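Celtow Foundation Opens Kitchen Reuse Program to Households Across Ratville

RATVILLE, June – The Celtow Foundation announced today that its kitchen reuse program, which has operated on a trial basis in the Bogale neighborhood, will open to every household in Ratville. Residents will be able to donate clean, usable kitchen goods at any of 8 collection points and, if they are setting up a home on a limited budget, request a starter set at no cost.

The program received 1,423 household donations during its trial period. Cutlery, mixing bowls, storage boxes and baking trays made up the greater part of what was given. From those donations the foundation assembled starter sets for families moving into permanent housing, for students leaving foster care and for tenants who had lost belongings in last winter's flooding along Boltel Creek.

"Most homes in this city have a drawer or a cupboard that is fuller than it needs to be," said Areeba Janjua, executive director of the Celtow Foundation. "A family moving into its first apartment may have no drawer contents at all. We are pleased to extend a service that Bogale residents have supported so generously."

Under the expanded program, the foundation expects to distribute 700 starter sets in its first year of citywide operation. Each set is matched to the size of the household and includes flatware, cooking utensils, plates, cups and lidded containers for food storage. Requests may be made directly by residents or through a caseworker, school counselor or member of the clergy. Proof of income is not required.

Sorting and packing will move from the foundation's present offices to larger premises on Boltel Street. The new location has a loading door at street level, shelving for finished sets and a room for washing and inspection.

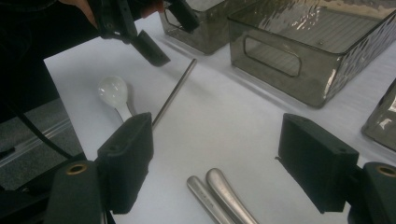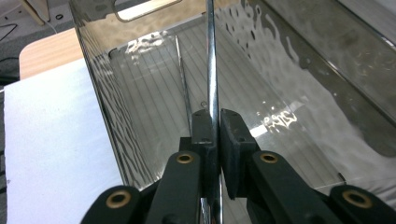 Page last updated: June, 4:15 p.m.

Plastic containers and utensils are accepted along with metal and ceramic goods, provided that they are intact and free of deep scratches. Lids should be taped to the containers they fit. Knives must be wrapped in cardboard and labeled. The program cannot accept electrical appliances, nonstick pans with worn coatings, baby bottles or chipped glassware. Items that do not pass inspection will be sent for recycling where the material allows.

"Good sorting depends on clear rules, and the trial gave us time to write them," said Dagný Laxdal, program manager. "We changed the donation guide twice in response to questions from residents. The version now in use fits on a single page and is available in four languages at each collection point."

Collection points will be located at branch libraries, two fire stations and the Bogale Community Hall. All will accept donations from 10 a.m. until 6 p.m. on weekdays. Donors with more than three boxes are asked to telephone in advance so that space can be set aside. Home pickup is available to residents who are unable to travel, subject to a short waiting list.

Funding for the expansion has been provided through a two-year grant from the Ratville Housing Partnership, with further support from local merchants. The grant covers rent, a delivery van and two part-time positions, for which applications are now being received. Individual contributions will be used to buy items that are seldom donated in sufficient number, chiefly can openers, measuring cups and large stockpots.

The foundation will publish a report on the first six months of citywide service, including the number of sets delivered and the average time between request and delivery. Copies will be sent to participating agencies and placed in the reference section of the main library.

About the Celtow Foundation

The Celtow Foundation is a nonprofit organization serving Ratville and the surrounding townships. Its work includes household assistance, tenant education and small grants for home repair.

Contact: Press Office, Celtow Foundation, Boltel Street, Ratville | © Celtow Foundation. All rights reserved. | Back to top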